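Akero Cell

The Akero cell is a two-armed tabletop work cell made by Anditz and kept in two forms, a physical bench and a simulated copy. The simulated copy is used to check mounting positions, joint limits and task layouts before they are loaded on the bench. Both forms share one configuration file, and most of the upkeep of the cell consists of keeping that file in agreement with the hardware.

Layout

The arms are mounted along the same side of the table, with their bases set 810 mm apart. Each base sits on a steel plate held by four bolts, and the origin of the cell is marked at the midpoint between the two plates. In the simulated copy the same origin is used, so that a position read from one form can be typed into the other.

The wrists accept either a five-fingered hand or a gripper. The two tools differ in mass and in the distance from the wrist flange to the grasp point, and each has its own entry in the configuration file. When a tool is changed, the entry must be changed with the arm powered down. An arm started with the wrong entry will hold its pose poorly and may drift toward the table.

Setup in simulation

A task layout is built in Mistach, the scene editor supplied with the cell. The tabletop is placed first, then the arms, then the loose objects. Food tasks are commonly laid out with a plate between the arms, within reach of both tools. The arms are then moved to their start poses and the layout is saved.

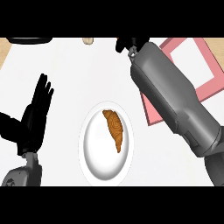
One operator of a cell at Sầm wrote in the user notes that the start pose should be checked with the plate already in position, and that the wrist of the gripper arm deserves a second look when the forearm is laid diagonally over the table. The manual was later revised to include this step.

Objects are given a mass and a friction value. Contact with the plate is computed from a simplified shape, and a rim that is modeled too low will let food slide over it. The usual remedy is to raise the contact shape slightly and leave the visible shape alone.

Calibration

Calibration is carried out after a tool change, after a base plate has been loosened, and otherwise every 600 hours of running time. Each arm is driven to 12 reference points on the table and the measured positions are compared with those in the file. The finger joints of the hand are zeroed separately – the hand is opened fully and each finger is set to its stop.

Maintenance

Wrist bolts are checked for torque every 28 days. The cables of the hand are inspected for wear at the same time. Gripper linkages are wiped clean and lightly greased, and any play found in a link pin is corrected by replacing the pin. A revised parts list was issued in July and applies to both arms.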